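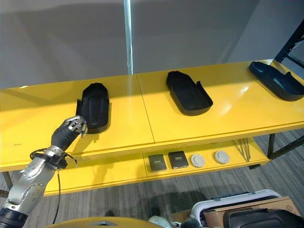
*Flasik hand at the left tray, two-tier table.*

**Flasik hand, reviewed for the Garnside budget**

We paid $1,184 for the spare finger set and sleeve in March. Delivery took 32 days. Nirnel quoted less but wanted 90 days.

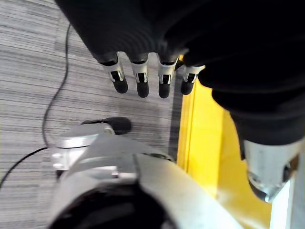 Spares are the cost to plan for. Murthy sells the tips only in packs of 2, so budget for an extra pack. The black pads cover just the fingertips, and the silver segments above them have small windows or slots, so ask about dust before you order. The knit cover is an extra line on the quote.

Four out of five.

Taner Kaplan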